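Vesside Two-Arm Station: Operator Guide
Section 6. Teaching a Task by Remote Control

This section covers recording a task with the leader handles and the two follower arms. It assumes the arms are mounted, homed, and joined to the controller as described in Section 4. The cup task is used throughout. Other tasks are recorded the same way, with a different task file.

Terms used in this section

Leader: the handle the operator moves.
Follower: the arm that copies the leader over the table.
Episode: one recorded pass through the task, from start pose to end pose.
Set: all episodes stored under one task name.

CAUTION: The followers start to move as soon as the pedal is pressed. Keep hands, sleeves, and loose cables off the table while the pedal light is green.

6.1 Before recording

1. Clear the table of anything that does not belong to the task.

2. Wipe the finger pads with a dry cloth. Do not use solvent on the textured faces.

3. Open Magesa on the station computer and select the wrist camera view for each arm in turn. With the gripper open, both fingertips must be in view, at nearly the same height, with clear space between them. Objects farther away may look soft. The fingertips must be sharp.

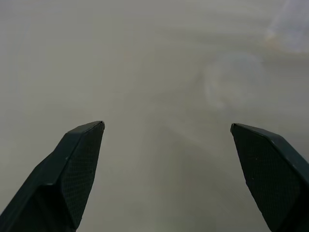
4. If one fingertip sits clearly higher than the other, loosen the two camera bracket screws, turn the camera until the tips are level, and tighten the screws again. Repeat step 3.

5. Check that cables at the wrist have enough slack for the full range of the task. Move each follower by hand, with the drives off, to the farthest point it will reach.

Note: Clear plastic cups are hard to see in the wrist view, especially over a pale surface. Do not raise the camera exposure to make up for this. Exposure must stay the same across the whole set.

6.2 Matching the leaders to the followers

1. Sit centered at the front edge of the table with both leaders in reach.

2. Hold each leader in the same pose as its follower. Magesa shows the difference for each joint as a bar.

3. When all bars are short and gray, press the pedal once. The followers take up the remaining difference at low speed.

4. Open and close each trigger fully, 2 times. The gripper must follow without a visible delay.

If a follower stops with code 3904, the leader and follower are too far apart at one joint. Release the pedal, return to step 2, and match the joint shown in red.

6.3 Recording an episode

1. Place the objects by hand within the work area. Vary the positions from one episode to the next. Leave enough room beside each object for an open gripper.

2. Bring both followers to the start pose and select Record. Wait for the tone.

3. Move one arm to its object while the other waits. The two grippers should point inward over the table and must not cross. An arm that is waiting may have its fingers open or closed, but use the same state at the start of every episode.

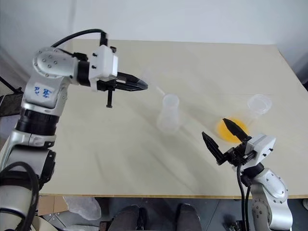
4. Approach with the wrist already turned to its final angle. Large wrist turns close to an object tend to knock light items over and give the model little to learn from.

5. Close the trigger slowly. For thin-walled items, stop at the first contact shown on the force bar. The grip limit for the cup task is set to 80 in the task file and should be left there.

6. Complete the task, release the object, and return both arms to the start pose.

7. Press the pedal to end the episode. Select Keep or Discard.

Discard the episode if any of the following applies:
- an object was touched by hand after the tone
- a follower stopped on a fault
- the arms touched each other
- the operator paused long enough to plan the next move

An episode with a missed grasp that was then corrected may be kept. Mark it with the Retry flag.

6.4 Storing the set

Kept episodes are written to the Erus drive under the task name. A usable set for the cup task is 300 episodes. Do not mix episodes recorded before and after a camera bracket has been moved. Start a new set and enter the reason in the log.

At stations fitted with Savetti leaders, use the trigger table in Appendix C in place of step 4 in Section 6.2. Corrections to this section go to Ctibor Zeman, Documentation.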